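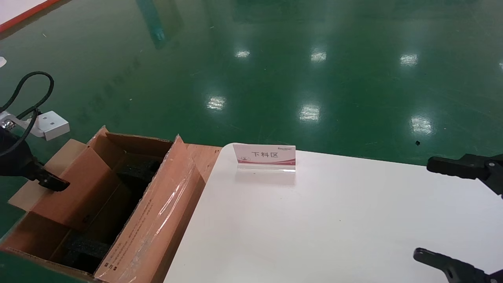 Slide 1. Unloading cell: box on the left, table and unloading sign on the right.

Start with the layout. The robot has two arms and a black gripper on each. Boxes come in beside the white table, and the table is the unloading area. The card in the acrylic stand says so in Chinese, 下料区. Ask the room who has a cell like this. Wait for hands.

Point at the left finger on the flap. Most of our stops at Urneck began with a flap. If it springs back, the arm meets it on the way down and the cell faults. We moved the approach point out by 50 mm and slowed the last part of the move. Don't get into the speed settings yet, they come up on slide 4.

Then the foam. Two black inserts in the box. Black fingers against black foam gave the vision trouble, and the Maseo software needed a separate exposure setting for it. Mention that the setting is lost if you restore an old backup. We did that on a Sunday and lost the morning.

Cable. Point to the coil above the left gripper. Check it at the start of every shift with the arm at full reach. Look for rubbing at the bracket and check the bracket screws by hand, power off.

Finger pads. We change them after 700 boxes. Plastton pads went to 227 on the first set, but those were mounted wrong, so don't quote that as a pad life. A change takes up to 3 minutes once the jaws are open. Run the zero routine afterward, both sides, even if only one pad was changed.

Table. Keep the sign stand at the far left edge. When it gets moved for cleaning, put it back before the restart.

If someone asks about the Fedoruk feeder: not installed yet, planned for September. Take other questions at the end.

Next slide, fault list.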